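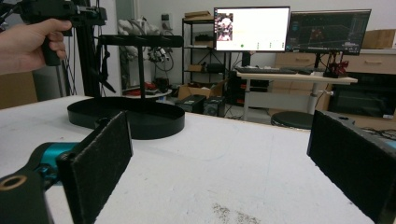 Sirko tops the spring viewers' list

The results of our spring poll on favorite TV hosts and singers are in. We received 2,581 votes, up by 333 from the fall. Ballots closed at noon, and any that came in later will be held over for the next round.

First place went to the lead singer of Sirko, the pop trio whose second album came out in May. She was fourth last time. Second place went to the host of the morning show Drarkari, who held the top spot for two rounds and lost it by 37 votes. The gap was small enough that we ran the count a second time, with the same result.

Readers could add a comment, and almost 60 of you did. Most wrote about clothes. The green coat from the Lefèvre spring show came up again and again, and several people asked where to buy it. It is not on sale yet. Others wanted more actors on the ballot and fewer singers, so the fall ballot will have separate pages for each.

A few readers asked why the cast of Tosex was missing. The series had not started when the ballot was printed. All four leads will be listed in the fall.

The full ranking is on the back page. If you voted by mail and would like your photo cards, send a stamped envelope to the usual address by the end of the month. Nominations for the fall ballot open in August. Please send one name per category.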